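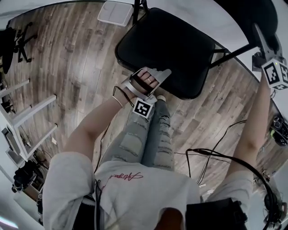

Refilwe Visser kept the inventory of the back room at Zellska in a ruled book, one line per object, with a condition code from 1 to 3. The lease ended on 1/29/21 and everything had to be entered before the keys went back. She began with the seating. The folding chair was padded, black, square in the seat, with black metal legs, and she gave it a 2. The office chair on its five-spoke base got a 1. The white shelving unit took longer, as the form asked for the number of fixings and she had to lie on the planks to find them.

Leobardo Cervantes read the numbers back to her from the doorway.

"Line 552," he said. "Tray, white, plastic. Location: floor."

"Correct."

"It was on the floor in June."

"Then it is consistent."

He turned the page. The previous tenant, a firm called Rillby, had left its own list, and the tray was on that one too, same wording, same location. So was the folding chair. Rillby had given it a 2.

She put her palm on the seat and pressed. The padding went down and came back at an even rate. She had weighed the chair once, for a removals quote, and could not now recall the figure -- only that it had been lower than she expected.

"Do we move the tray?" he asked.

"It isn't ours to move."

She initialled line 552, left the remarks column blank, and went on to the cables.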